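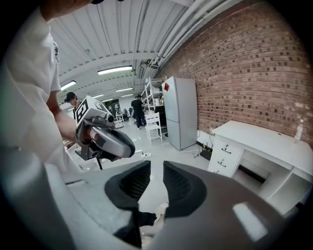 A reader who rented a unit further along the same road wrote to ask how anyone holds a conversation in the long room when it rains, as theirs had the same sort of metal ceiling and they used to give up and put the kettle on. Their other question was whether the lights are all on one switch.

The answer to the first is that people stand closer together and talk louder. The answer to the second is no, and there is more on the switches further down.

# The long room, Festham

Ceiling, lights and pipes in the long workshop.
Page updated 26 February 2019.

The long room is the main working space at Festham. It was built as a store, then used by a packing firm called Pakis, and has been a workshop since Pakis left. It is much longer than it is wide, with a white corrugated metal ceiling on white beams, and the fluorescent lights are fixed up at ceiling level. White pipes run along the top of the right-hand wall.

The notes are arranged by part of the room. They are mainly for people who have booked bench time and want to know what they are coming to, and for people looking at similar buildings who have asked what the running of one is like.

## The ceiling

White corrugated metal, with the ridges running the length of the room. The beams go across. It was already white when we took the room on, and we have repainted the beams once, from a tower, over a bank holiday.

The white paint does a lot of work. Before the repaint the beams had gone a yellowish brown and the middle of the room looked dull even with everything switched on. We used an ordinary metal primer and two coats of satin. Matt would have been easier on the eye, but it marks when you lean a ladder on it.

Rain is loud. Hail is very loud. We had a quote from Ahn for insulated panels under the sheet, and it came to £3,340 without the scaffold. We have not gone ahead. The panels would also cover the beams, and we hang things from the beams.

In summer the sheet ticks as it warms up. New users sometimes ask what the noise is. It stops by mid-morning.

## The lights

Long fluorescent fittings, spaced out from the near end to the far end. The switching is in two banks, near and far, and both switches are by the entrance. There is no switch at the far end. If you are last out, walk the room first and switch off afterwards.

The near bank is the one to use for fine work. The far bank is adequate for sawing, storage and sweeping. Anyone doing detailed soldering or marking out should bring a clip-on lamp or borrow one from the stores shelf.

Replacement tubes are kept upright behind the stores door. Please do not fit them yourself. Leave a note on the board saying which fitting is flickering, counting from the entrance, and it will be done on the next maintenance morning. Old tubes go in the long cardboard box and not in the general waste.

We have been asked about changing to LED. The present fittings were rewired not long before we arrived and are in good order, so they will stay until they start to fail. When they do, we will change a whole bank together so that the colour matches along the room. A mixture of old and new is unpleasant to work under. We tried one on a loan from Tralik for a fortnight and it made the fittings either side of it look pink.

## The pipes on the right-hand wall

Several white pipes and conduits run together where the ceiling meets the wall, and come down towards the shelving. They were put in at different times. Some carry cable and some belonged to the heating that Pakis had, and two of the old heating runs are dead and drained.

They are all painted the same white, so you cannot tell a live run from a dead one by looking. Do not hang anything on them. Do not clip cables to them. Do not use them to steady a ladder. A drawing showing which is which is kept with the fire book, and it was checked by the electrician at the last inspection.

We plan to label them in March. The labels will be at shelf height where the pipes drop, with a coloured band and the name of the circuit. The dead runs will get a grey band. Taking the dead runs out would be tidier, but they share brackets with the live ones and the job would mean shutting the room for a week.

## The shelving

The shelving is for materials and for boxed projects. Each regular user has a space, and the spaces are numbered from the entrance end. There are 40 spaces and all of them are taken at present. The waiting list is on the board.

Heavy items go on the bottom shelf. Nothing goes on the very top, partly because of the pipes and partly because dust gathers up there and comes down on whoever reaches for it. Long stock such as tube, dowel and trim should be stood in the rack at the far end. It should not be laid along the shelf so that it sticks out into the walkway.

Boxes without a name are moved to the stores for six weeks and then cleared. We have had complaints about this from people who were away, so a strip of masking tape with a name on it is worth the half minute it takes.

## The floor

Pale and hard wearing. It shows every mark, which has its uses when you drop a small screw, and it looks dirty an hour after it has been swept.

Sweep your own area before you leave. Use the soft broom for dust and the stiff one for swarf, and keep them apart, as swarf caught in the soft broom scratches the coating. Spilled resin must be wiped up straight away. If it has set, leave it alone and put a note on the board. Somebody went at a patch with a chisel last winter and the repair is more obvious than the resin was.

The coating was the largest single cost of the fit-out. It came to £2,783 including the preparation, and the preparation was most of it. The old surface had to be ground back because of the tape Pakis had used to mark out their aisles. The tape itself came off easily. The glue did not, and faint lines still come up under the coating in damp weather.

## Heating

There isn't much. Two electric heaters on the wall warm the near end and make little difference beyond the middle. The room is high for its width and the warm air sits under the metal. From November onwards most people wear a fleece and work at the near end, and the far end is used for jobs that keep you moving.

Portable gas heaters are not allowed. Small electric ones are, provided they have been tested and carry a sticker, and provided they are unplugged at the wall when you go.

## Sound

Besides the rain, the room has an echo. Hand tools are fine. A router or a chop saw at one end can be heard clearly at the other, so please use the board to say when you plan to be noisy. Ear defenders hang by the door and may be borrowed. Wipe them before you put them back.

Old carpet on the end wall helped a little and was taken down after the fire inspection. We are looking at proper acoustic panels for that wall only. If you have some spare, or know a firm that is getting rid of some, leave a message.

## Walking through

The walkway runs the full length of the room and has to be kept clear at all times. It is the fire route. Bags, coats and bikes should be left in the lobby. Trolleys may be parked at the far end with the brakes on.

If you are moving something long, say so before you set off and have somebody walk in front. The narrowest point is level with the end of the shelving, and most of the knocks in the wall are there.

## Bookings

Bench time is booked by the half day. Mornings are quieter. The near end fills first in winter and the far end is nearly always available, so it is worth asking for it if you need room to lay work out and don't mind the cold.

First visits include a short walk round the room, covering the switches, the isolator, the exits and the first aid box. Closed shoes are required. Bring your own gloves and glasses if you have them.

Questions about the building can be left on the comments form. We read it weekly and put the answers on this page where they are likely to be useful to others. The reader with the kettle may like to know that ours is in the lobby, next to the sink.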